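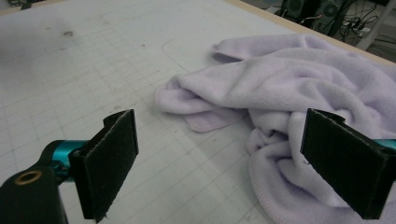 乌利(Ulley)社区泳池·常客俱乐部 | 三月通讯 · 第二条

更衣室、储物柜、毛巾,还有晨泳时间,一次说完

赶着发,写得乱,大家凑合看。

先说最多人问的:晨泳。三月起早上六点十分开门,六点半下水。不是六点。上一期写的六点是我打错了,有三位朋友在门口吹了半个钟头冷风,对不住。六点十分到六点半之间可以进更衣室,可以热身,不能下水,救生员没到岗。请不要跟前台磨,前台也没办法。

晚场不变,九点二十清池,九点四十关灯。最后二十分钟淋浴水会变小,热水炉就那么大,想洗头的早点上来。

储物柜。

旧柜子总算换了一半。靠窗那一排是新的,Plodach 的密码柜,四位数,自己设,用完自动清零。靠淋浴那一排还是老钥匙,等第二批货。货期对方说四月,我个人觉得悬。

新柜几点要注意:
设密码的时候门要关严再按,听到"嗒"一声才算锁上。没听到就重来。
输错五次会锁死十分钟,找前台也开不了,只能等。已经有人在里面裹着浴巾等过了。
不能过夜。每晚清池以后统一打开,里面的东西装袋,放失物架。
别把湿泳衣直接塞在里面不管,第一周就有一格发霉味,下一位打开柜门的人脸色很难看。

老钥匙丢了的,赔一百块……不对,是丢了钥匙从押金里扣,押金本来就是100。不另外收。

毛巾。这个要多写几句。

俱乐部的共用毛巾从这个月起不再免费放在架子上自取,改成前台借,一人一条,走的时候投进出口那个带盖的筐。原因大家心里有数,去年一年补毛巾的钱是4,000,够请两个月的周末教练了。自带的最好。自带的请缝个名字,或者拿洗不掉的笔写在洗标上。失物架上现在全是没名字的,灰的白的蓝的都有,谁也认不出谁。

顺便讲讲怎么洗,因为上次活动以后好几位来问为什么自己的毛巾越洗越硬,擦在身上像砂纸。我家里以前开过洗衣店,多少懂一点:

一,泳池水有氯,回家当天先用清水冲一遍再进洗衣机。放到第二天再洗,味道就赖着不走了。
二,洗衣液减半。真的减半。硬,多半是没漂干净的洗衣液糊在绒圈上。
三,柔顺剂不要放。刚洗完手感是好,吸水就差了,擦两遍身上还是湿的。
四,偶尔用半杯白醋代替,放在最后一次漂洗里。不要跟漂白剂一起用!这条请务必看清楚。
五,晾之前拎住两头甩几下,绒就立起来了。太阳底下晒到八成干收进来,剩下的在屋里阴干,比一路暴晒要软。
六,珊瑚绒那种特别蓬的,水温别过四十度,也别跟带拉链、带魔术贴的东西一起洗,会勾。孩子泳帽上的魔术贴也算。

烘干机可以用,低温。楼下 Amrani 自助洗衣的老板说会员拿着卡去,大筒按中筒收钱,平日下午有效,周末不行。我还没试,谁去了回来说一声。

速干毛巾和棉的哪个好?看人。赶着上班的用速干,叠起来小,包里不占地方。我自己还是用棉的,速干那个贴在身上总觉得没擦干净,习惯问题。冬天等车的时候头发没干透容易着凉,长头发的建议带两条,小的专门包头。

水质。

Tanko Olaniyan 上个月接手了水质这一块,每天开门前、中午、关门前各测一次,数字写在池边白板上。看不懂的直接问他,他很乐意讲,就是讲起来有点长,留好时间。余氯前阵子偏高,眼睛刺的那几天就是,已经调回来了。下水前请先淋浴,是真淋,站在下面打湿头发就走的不算。身上的防晒霜和汗带进水里,氯就得往上加,最后刺的还是大家自己的眼睛。

泳道。

一道慢,二三道中,四五道快,六道留给上课的。慢道里游蝶泳的那位,麻烦挪挪。靠右游,绕圈,不要在池壁正中间停着聊天,聊天请靠角上。超人的时候轻轻碰一下对方脚底就行,碰一下,别抓。

浮板用完竖着插回架子,平着堆会积水。打水板有几块边上已经啃掉了(谁在啃?),下一批换 Wusis 的,硬一点。

冬季里程挑战结果

从十二月游到二月底,全俱乐部加起来1,873公里。比去年多了413公里,很厉害。第一名是 Everaldo Moura,第三年了,他说明年想让贤,我们都不太信。奖品是一副泳镜和一张免费月卡,来前台签字领。参加了但没在墙上看到自己名字的,大概率是登记本上字太草我没认出来,带着自己的记录来找我补。

春季挑战四月开始,规则改一条:戴脚蹼游的距离减半计。吵了一个冬天,就这么定了。

初学班

成人初学班还有位置,晚上七点,六道,一共八节课。不会换气的、怕水的都收。教练让转告:第一节课不用带泳镜,带了也会让你摘下来一会儿。带水,带毛巾,带双防滑的拖鞋,更衣室到池边那段砖是真滑。

儿童班满了,排队名单在前台。不要发私信给教练加塞,教练很为难。

零碎的:
停车场靠垃圾房那两个位子是给送药剂的车留的,上午别停。
吹风机坏了一个,左边那个,插头已经贴了胶带,别撕。
自动售货机吞钱的,打机器上的电话,不归我们管。
失物架月底清一次,毛巾洗了捐给流浪动物站,泳镜放进公用盒。有一只儿童拖鞋,黄色,只有左脚,放了很久了。

下期想写踩水,有人愿意写吗,三五百字就够,错别字我来改(虽然我自己也一堆)。稿子投前台的木盒,或者直接塞给我,早场我基本都在三道。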